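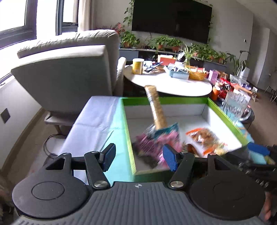
Handout 4, p. 1

Course notes: Equipment & Planning
Last updated: 28 October 2024

Budgeting for hand-held grippers

Last week we priced a full robot arm, and a few of you looked a little pale afterward. Today is more cheerful! With a hand-held gripper, a person does the job and the fingers and camera come along, so you can start collecting in a living room long before the arm is paid for. I love this stage of a project. You learn so much about what you need to buy by doing the task yourself with the tool you plan to use.

Our running case is the snack job: packages go in and out of an open box with a green rim, in a lived-in room with an armchair, a TV and a crowded round table behind. Small stuff, and a great thing to plan a budget around.

1. Price the set, then the tool

The Jedura quote we'll work from is $1,459 per gripper. Lempi Harju's group last year put that figure straight into their sheet and stopped, and then had to go back and ask for money again for everything that goes with it. For each gripper, add lines for:

- spare finger pads (the blue ones; they are a wear part, so buy them with the first order)
- mounting screws and the right driver
- storage cards or drives
- charging, if your model needs it
- shipping and import fees, which the Cament price list leaves off

Worked start: 4 grippers at $1,459 is $5,836 before any of the lines above. Now do the rest yourselves. Have fun with it, and show your totals line by line so we can argue about them.

2. Objects are equipment too

People forget this one every single year. Look at how different the packages in the snack job are: a long wrapped bread stick, an orange bag, a clear plastic container standing along the side of the box. A long stiff package wants one kind of grip and a soft bag wants another, and if you only buy one kind of thing you'll only collect one kind of motion. Snacks also get crushed and (let's admit it) eaten. Give them their own line and restock monthly.

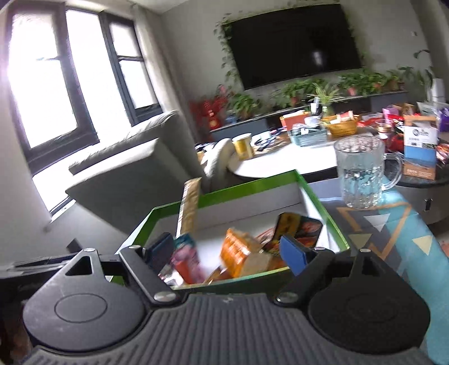 Fingers open over the snack box, nothing held yet.

Notice how much is going on past the box: glass mug on a patterned cloth, baskets and packets on the table, plants along the console under the TV. You get all of that variety for the price of asking to use a room. Tadeusz Jakubowski's rule, which I've happily stolen, is to price a second room before a second camera.

Bright windows are part of the deal as well. Put a curtain or a lamp in the budget as an optional line, then decide after your first trial day.

3. Time

Lead time on the Kovács quote is 30 days from a signed order. If you want tools in hand in December, the order needs to be ready soon, and your approval step counts toward the wait. Ask your finance office how long that takes before you draw a single bar on a chart. I-hsuan Lau has a very nice blank schedule in the shared folder, with 9 rows, and you're welcome to add more.

For next time

Bring a one-page budget for the snack job with two versions, one lean and one comfortable. Mark every number as quoted, looked up or guessed. Guesses are fine at this point, just label them! Gráinne Moynihan will be reading them with me, and she always asks about spares.

Reading: the Balthorpe case notes, first half.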